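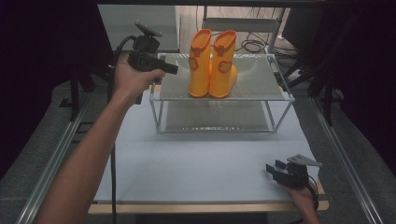 Plevness had one railway, one river and one factory, and when the factory closed, the town kept the other two. Arif Mollah had worked there for seven years, in the hall where the rubber was pressed, and he still woke before five in the morning and listened for the whistle. On Sunday he walked down the hill to the old ticket office, where the Civitz shop was now. On the upper glass shelf of the rack stood two orange rain boots for a child, side by side, with a small strap tab near the top of each one. He looked at them for a long time. He did not have a child of that size anymore. His daughter was grown and lived in Lurkgate, and she wrote to him that the air there was clean and the rents were terrible.

In his pocket he had the letter about the path. The town wanted to take the rails out between the factory gate and the river, and put down a flat way for walking and for bicycles. It would cost 4,000 for the first part, and the people of Lower Street were asked to say yes or no before the end of April. Arif had read the letter so many times that the fold was becoming soft like cloth.

He had not said yes and he had not said no. When he was young, the train to the factory passed behind his mother's kitchen, and the cups moved a little on the shelf. She used to put her hand flat on the table until it was gone. She did this also in the last year of her life, when there was no train, at ten minutes past six, with her eyes closed.

Chaminda Roy came out of the back room with a broom and asked if he had voted.

"I am thinking," said Arif.

"You have been thinking since the winter. The paper is only one page."

"My mother's wall is beside that line."

"Your mother's wall will stay where it is," said Chaminda. "Only you will hear bells from bicycles. It is a smaller noise."

Arif wanted to answer that he did not fear the noise. He feared that one evening he would come home and not be able to say where the rails had been. But this was a difficult thing to say to a man with a broom, so he asked if the bakery was open.
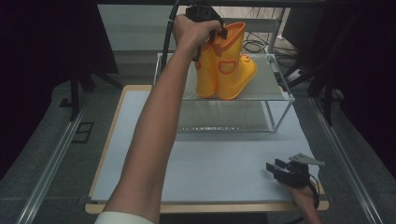
Shanthi Bepari told him, when he met her on the bridge, that she had voted yes on the first day and had regretted it on the second. Now she was at peace with it. Her father had carried coal along that line, she said, and he had hated every meter, and he would laugh to see people going there for pleasure.

"Did he never miss it?" asked Arif.

"He missed the men. The men he missed very much."

They stood and watched the water. It was brown from the rain in the hills, and it carried a long branch under the bridge and out on the other side.

At home he sat down at the table and took the paper out. The light was already going from the yard. He found a pen, made his mark in the first box and wrote his name under it. Then he looked at the clock, and it was nine minutes past six. He put the pen down and laid his hand flat on the wood, and waited.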